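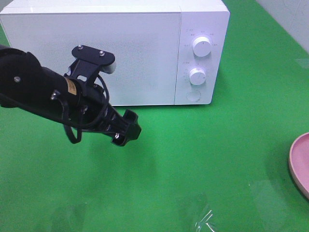

2 min read

Last updated: March 2018

I have sat through a lot of planner talks, and the slide I trust least is the one with the success rate on it. Kirsten Fehr sent me the release notes for Nodon, the new motion planner everyone at work wants to adopt, and there it was again: shorter paths, faster solves, fewer failures. Fewer failures at what?

My test is dull. Microwave, two knobs, a round button under the lower one, a pink plate off to the side. Open the door, put the plate in, turn the timer. A kid can do it. I wrote the goals by hand and gave Nodon and our old planner the same 27 starts.

On paper Nodon won. It found a path from every start, and the old one gave up on 19. Then I read the paths. A good many of them ended with the fingers pointing at the door, near the table, in a pose where the next step (reach the button) had no solution at all. The planner calls that a success. I call it a parked arm.

Trevor Pelletier says I'm being unfair and that this is a task planning problem, which belongs one layer up. Maybe. But I've heard "one layer up" for years, and when you go up there you find a state machine with hard-coded waits in it. Ours is called Cervantes and I wrote half of it, so I know.

And then perception. The door is flat and white with no handle, and the wall behind is nearly white too. The tabletop is shiny green with clear plastic over it, wrinkled near the front, and our depth code treats every bright crease as a small obstacle. The planner then carefully avoids a reflection. I turned on the filter Morenike Adebisi suggested and lost the rim of the plate.

I don't think Nodon is bad. The collision checker is better than ours and the logs are readable — I may steal the format. But I won't switch over a number that stops counting once the arm stops moving. If they publish results for whole tasks, button included, I'll run it all again.

Print this page
E-mail this page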